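Testivley Print Society
Minutes, 28/05/2026

Marcelle Lacroix opened the meeting with wonderful news: the spring show at the Rolland Gallery drew 607 visitors, our best yet! Minutes of the last meeting were approved.

Members' exhibition. We have 551 prints submitted — a joy to look through, and far too many for two rooms. Jurors will choose by the end of the month. Agreed to hang small work in the corridor this time. 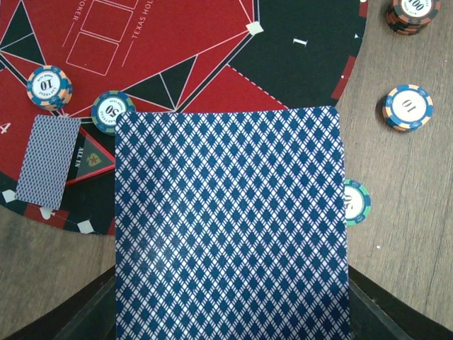

Patterned card back, navy and white, with a red, black and white poker mat behind.

Workshop. The Limix screen printing day filled up fast and everyone wants another. Marcelle to ask Wurketti for dates.

Money. Balance stands at $3,718. Framing quote of $1,910 accepted, all in favor.

Any other business. Lovely idea from the floor to let visitors vote for a favorite print. Ballot box to be found before opening night.

Meeting closed at 8:40 p.m.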